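I'm looking for people who like to sew and don't mind being slow at it. We have a block of suturing practice sessions coming up at the Siltevora skills room, and I need a mix of hands: surgical residents, scrub techs, vet students, and a few folks who've never tied a surgical knot in their lives (yes, really - if you quilt or tie flies, I want to hear from you!).

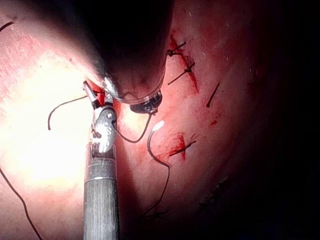
Suturing is mostly thread management, and that's the part I'm hoping to study with you. Anyone can be taught where the stitch should go. It's the slack that eats up the time. A thin black thread held in a pair of slim jaws will sag into a U between one instrument and the next, and then you have to decide whether to take that slack up now or leave it for the following pass. People make that choice very differently, and I'd love to watch a lot of them make it. You'll be working from a console with a magnified view, and we'll go over the controls together before you touch any thread.

Each person comes in for 3 sessions on separate days. The first is mostly practice: picking up the thread, handing it across, letting go without dragging everything along with it. The second is running stitches. In the last one you tie knots, and I ask you to talk out loud while you do it, which feels silly for a few minutes and then doesn't.
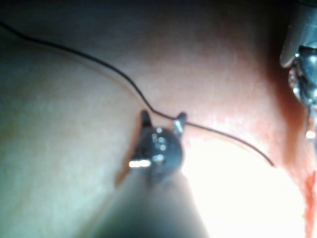 Small movements count for a lot in this work, so please come rested and go easy on the coffee. If you wear glasses for close work, bring them. Long sleeves are fine but should push up past the wrist.

What you get: $50 per session, paid when you finish it, plus parking in the Frimpong Street garage. You can stop any time and still keep what you've earned. What I get: your recorded sessions, stored under a number and not your name, and a short form about how each one felt.

You should be 18 or older, able to sit for 2 hours with breaks, and free for all your sessions before the schedule closes. Left-handed people, please apply - I had far too few of you in the May group and I've been kicking myself ever since.

To sign up, send a note to the Bander Study desk, Room 840, Tindano Building, or stop by and fill out the card on the door. Tell me what you do with your hands all day, which hand you favor, and whether mornings or afternoons suit you better. No résumé needed!

Posted 6/18/24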